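Riritz Werkstatt
@riritz_werkstatt · 17.10.2025

Heute ein längerer Thread über Teleoperation. Seit Juni zeige ich unserem Roboterarm, wie man kleine Klötze nach Farbe sortiert, und ich habe dabei mehr über meine eigene Hand gelernt als über den Arm. (Deutsch ist meine dritte Sprache, bitte um Nachsicht.)

Die Aufgabe klingt einfach: Der Arm darf nicht greifen, er darf nur schieben. Am Ende sollen gleiche Farben beieinander liegen. Ich steuere ihn mit einem Joystick und schaue dabei auf den Monitor, nicht auf den Tisch.

Jede Vorführung wird gespeichert, mit Bild und Position des Arms. Aus diesen Aufnahmen soll er später selbst schieben lernen. Bis jetzt habe ich 70 brauchbare Vorführungen, 40 weitere musste ich löschen.

Warum gelöscht? Meistens, weil ich gezögert habe. Wenn ich drei Sekunden über einem Klotz stehe und nachdenke, dann lernt der Arm auch das Stehen. Das Nachdenken selbst sieht er ja nicht.

Bei Blau, Gelb und Grün liegen die Paare schon zusammen. Es fehlt noch Rot: Der Stern liegt direkt neben dem Stab, der Zylinder steht weiter hinten bei den blauen Klötzen. 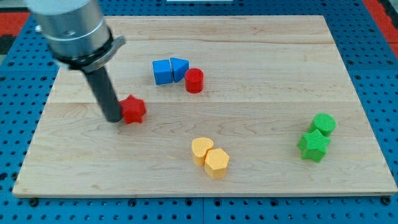

Foto: Riritz Werkstatt

An dieser Stelle muss ich mich entscheiden. Entweder schiebe ich den Stern nach hinten zum Zylinder, dann ist Rot zwar beisammen, aber zu nahe an Blau. Oder ich hole zuerst den Zylinder heraus. Ich habe die zweite Lösung lieber, obwohl sie länger dauert.

Zum Schieben von Sternen: Man sollte den Stab zwischen zwei Zacken ansetzen. Drückt man gegen eine Spitze, so dreht sich der Klotz weg und man fährt ihm hinterher. Beim Zylinder ist es umgekehrt angenehm, weil er keine falsche Seite hat, aber er rutscht leicht seitlich am Stab vorbei.

Die Verzögerung zwischen Joystick und Arm war am Anfang sehr störend. Mit der neuen Version von Stemora ist es besser geworden. Ich mache trotzdem nur kurze Bewegungen und warte dann, bis der Arm steht.

Eine Kollegin fragte, warum wir den Arm nicht einfach mit der Hand führen. Das haben wir versucht, beim Projekt Vinen. Es ging schneller, aber auf den Aufnahmen war ständig mein Ärmel zu sehen, und die Klötze waren dahinter versteckt.

Nächster Schritt: sieben Startpositionen, die ich noch nie vorgeführt habe. Ich lasse die Hände vom Joystick und schaue nur zu. Die Ergebnisse schreibe ich hier darunter, auch die schlechten.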